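I should say up front that I am not a linen person. I own one iron and I think it's under the guest bed. So when a friend told me I had to talk to Inese Lill about summer dressing, I went in a little defensive (and wearing the most wrinkled shirt I own, which I told myself was a statement).

Inese makes clothes under the name Menarwood, out of two rooms above a bike repair place. She did alterations for years before she ever cut a dress of her own, and she still talks like somebody who has let out a lot of waistbands. The first thing she did was turn up the back of my collar to look at the label. The second thing she did was tell me I'd bought it one size too small.

"Everybody buys linen too small," she said, already clearing a chair for me. "They try it on and it stands away from the body and they panic. It's supposed to stand away! That's the air. You paid for the air."

I wrote that down and underlined it.

She started Menarwood with a single dress, the Tavis, a straight up-and-down thing with deep pockets and a neckline that sits a bit wide. She has changed it so many times that she keeps the old paper patterns in a drawer and won't let anybody look at them. The sleeves used to be set in. Now they're cut in one with the body, and she moved the pockets forward after wearing the dress on a long train ride and finding she was sitting on her own keys.

"I wore the first one for an entire September," she told me. "Washed it at night, wore it in the morning. My neighbors must have thought I'd had some kind of breakdown. But by the end I knew where it pulled, I knew where it rubbed, and I hated the hem."

What was wrong with the hem?

"Too polite. It stopped right at the knee like it was asking permission. I dropped it four inches and the whole dress relaxed."

The Tavis sells for $174, and I asked her about that, because I'm nosy and because I've paid a lot less for a dress and felt fine about it. She didn't get prickly at all. She pulled one off the rail and turned it inside out and made me run my finger down the side seam, which was folded over and stitched flat so there was no raw edge anywhere. Then she had me do the same with my own shirt. We don't need to discuss my own shirt.

"If somebody can't spend that, I tell them to go to a thrift store and look at men's shirts," she said. "I mean it. Get a big one in a good cloth, bring it to somebody who sews, have the cuffs taken off. You'll have something lovely for 30 dollars." 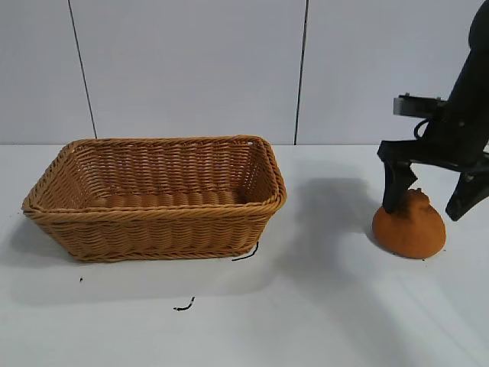
Color is where we really got going, because I had come in sure that summer meant white, end of story, and Inese thinks white is a lot of work. She wears one white piece at a time and builds the rest out of what she calls pantry colors, the oats and teas and toasts. Ask her for the perfect brown and she won't reach for a swatch book, she'll point you to a woven basket, the honey-tan kind with a braided rim that goes a shade darker than the sides. "Look how it's never one brown," she said. "It's lighter inside where the light gets in, it's amber on the front, and your eye thinks that's all one color. Dress like that and you can't clash." So her advice is to put two or three browns together that don't quite match, and then (this is the fun bit) add one small shot of orange. A scarf, a little pouch, a pair of socks if you're brave. I tried it the next morning with an old camel skirt and a toffee-colored T-shirt and I got a compliment from the man at the pharmacy, who has never before looked up.

Halfway through our talk, Ashwin Mudaliar came up the stairs with a roll of cloth on his shoulder. He does the cutting, and he has opinions about pants.

"She won't make pants," he said, before he'd even put the roll down.

"I'm making pants," said Inese.

"She's been making pants since I got here."

There is a pair, and I got to see it. It's called the Ploltano, it has a high waist and a wide leg and a flat front with the elastic hidden at the back, and Ashwin has cut it in every cloth they have. The trouble is the rise. Inese wants to be able to sit on the floor in them and get up again without grabbing at anything, and so far she says she can do the sitting. I tried them on behind a curtain and I would have walked out in them quite happily, but apparently that's not the standard.

I asked them both what they'd tell a person who wants to dress better this summer and doesn't want to buy a whole new closet. Ashwin said to get your pants hemmed for the shoes you really wear. Inese thought about it for a good while, pins in her mouth.

"Wash things less and hang them up more," she said finally. "And put your linen on a little damp if you're only going around the house. It dries to your shape. My grandmother did it with aprons."

What about ironing, though?

"Collars," she said. "Collars and plackets. Leave the rest of it alone."

I've been living by that for a couple of weeks now, and it takes me hardly any time at all, once I'd found the iron. (It was under the guest bed.) I've also gone up a size, and I've stopped tugging at my sleeves in meetings.

Inese takes orders in person or by phone, and if you go, ask her to show you the inside of a seam. The Ploltano doesn't have a date yet. Ashwin says to keep asking.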